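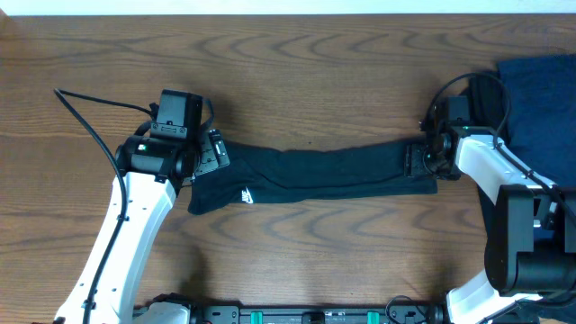
**Unit 7 handout - Small timber buildings on sloping rock sites**

Read before the studio session. Bring the site section at 1:50 and a scale rule.

## 7.1 Scope

The unit covers single-storey timber dwellings and outbuildings on exposed or thinly covered bedrock. Deep clay and fill sites are dealt with in Unit 9. The worked case is the Pludavel cabin, a two-bedroom house with a detached sauna on a granite slope above a lake. Its drawings are in the course folder under Kerkevico.

## 7.2 Reading the site

A contour plan at one-metre intervals is not adequate for a building on piers. Spot levels are needed at every proposed pier, plus a second reading 500 mm downslope, so that the local fall of the rock can be drawn. The survey should also record:

- joints and cracks wider than 5 mm
- seepage lines, usually marked by moss or dark staining
- soil pockets deep enough to hold tree roots
- the line taken by meltwater in spring

At Pludavel the fall across the footprint is 772 mm, measured from the uphill corner to the downhill corner. This was taken up entirely in pier height. No blasting was required, and the only rock removed was a levelled seat under each pier.

## 7.3 Foundations

Piers are concrete, cast in tube forms and doweled into the rock. The dowel hole is drilled vertical regardless of the slope of the surface. It is blown clean, then grouted. A sloping seat must be stepped or roughened before casting, as a smooth inclined bearing face puts the whole lateral load on the dowel.

The floor beams bear on galvanized post bases with a capillary break between concrete and steel. Keep at least 300 mm clear between the underside of the beam and the highest point of rock. Less than this and the underfloor cannot be inspected, and leaf litter will collect against the uphill beam within a few seasons.
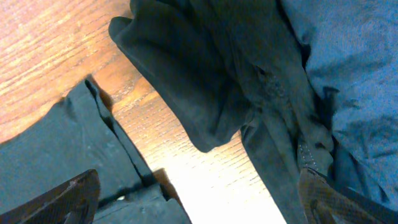

Lateral bracing is placed in both directions. On short uphill piers it can usually be omitted. On the downhill side, crossed steel rods are preferred to timber knee braces, which tend to be undersized by students and oversized by builders.

## 7.4 Envelope

The wall build-up for the worked case, from outside to inside:

| Layer | Thickness (mm) |
|---|---|
| Vertical board cladding, rough sawn | 22 |
| Horizontal battens on vertical counter-battens | 19 + 19 |
| Wind barrier membrane | - |
| Stud frame with mineral wool | 140 |
| Vapour control layer | - |
| Service cavity, insulated | 45 |
| Interior boards | 15 |

The double batten arrangement is often questioned on cost. Vertical boards need horizontal fixing, and a single horizontal batten blocks drainage and airflow behind the cladding. The counter-batten restores a continuous cavity from sill to eave. Insect mesh is fitted at both openings.

Cladding stops 200 mm above any horizontal surface. End grain at the bottom edge is cut to a drip and sealed before installation. Touch-up sealing on the ladder is not accepted in the specification.

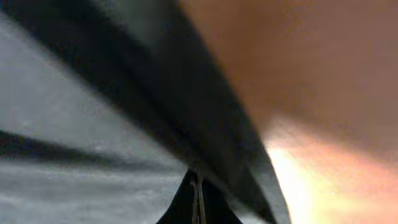 ## 7.5 Openings and orientation

Glazing on the lake side of the main room is fixed, with a separate opening panel for ventilation. Fixed units allow a narrower frame and remove the sill threshold from the main weather face. The terrace door is moved round to the sheltered gable, where the roof overhang is 80 cm.

Two points commonly missed in submissions:

1. Header deflection over wide fixed glazing. Show the clearance in the detail and state the snow load used.
2. Floor colour and glare. Low sun over water reaches the back wall of a shallow plan, so a blind or a deeper reveal should be drawn from the start.

## 7.6 Exercise

Redraw the Pludavel long section with the building rotated 19 degrees clockwise about its uphill corner. Use the spot levels in the folder, revise all pier heights and note any pier taller than 1200 mm. Then redesign the bracing for the downhill row.

Submit one A2 sheet, drawn in pencil or plotted in black only. Details at 1:5. Dimensions in millimetres throughout.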